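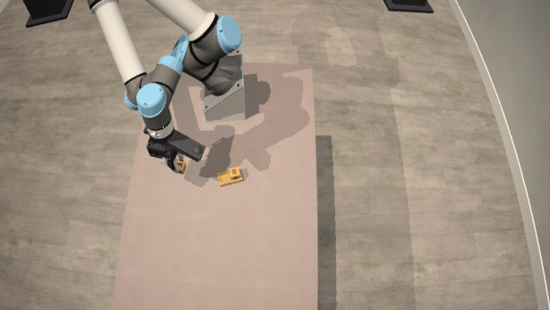

Rudley Community Table: Spring Progress Report to the Lammont Fund

Where we are

We are very happy to be writing this one! The last time we reported, the weekly supper was still an idea with a borrowed kitchen attached to it. Now it runs every Friday in the hall on Gallagher Street, and on a good night we serve 68 people. That is well past what we put in the application, and we have had to rethink how we shop, how we seat people and how early we turn on the ovens (two o'clock, as of March).

Your grant paid for the hall rental, the second oven, the chest freezer and most of the dry goods. The fresh food has come largely from growers on the Fivell side of town, who have been wonderful. One week they brought so much squash that we made soup, muffins and a curry out of it and still sent bags home with people at the end of the night.

Suppers

The menu has settled into a rhythm. There is always one big pot dish, one tray bake, bread and something sweet. We tried printed menus for the first month and dropped them, since the food changed too often between the printing and the serving. A chalkboard by the door does the job.

Seating was our biggest headache in winter. Long rows looked tidy and nobody could get out without asking six neighbors to stand up. We switched to shorter tables with wider gaps, and families with strollers noticed right away. Conversation is louder too, and we love that. Several people who used to eat and leave now stay for tea until we start stacking chairs.

Cooking classes

The classes began in February with a group of 20, mostly parents and a few retired men who told us they had never cooked anything but eggs. The course runs for six weeks and covers beans, rice, roast vegetables, a basic chicken dinner, soups and bread. Bread was the favorite by a mile. We ran over time by an hour that night and had to call the hall office to ask them to leave the doors open!

Two things we would change. The first class tried to cover knife skills and a full recipe together, and the slower cutters felt rushed. We also need more small saucepans, because pairs were waiting for burners and pans at the same time. We have put the pans in the budget request for the fall.

Pantry shelf

The take-home shelf was a small line in our application and it has grown faster than anything else. We have given out nearly 500 bags of dry goods so far. Rice, canned tomatoes and oats go first. Lentils were slow until we taped a recipe card to each bag, and now we run short of those as well.

Money

Spending is on track overall. Food is a little over plan and equipment is a little under, thanks to a good price on the freezer. We had to spend $200 on a plumber when the kitchen sink backed up, and we moved that from the printing line, which we no longer need. The full ledger is attached with receipts.

Coming up

A second class group starts after Easter and is already full, with a waiting list. We plan to keep suppers going through the summer, with salads and cold dishes on the hottest nights, and we would like to try one outdoor meal in June if the Rudley parks office approves the permit. We still need a decision on whether the grant can cover folding tables for that, so please let us know before the end of May if you can.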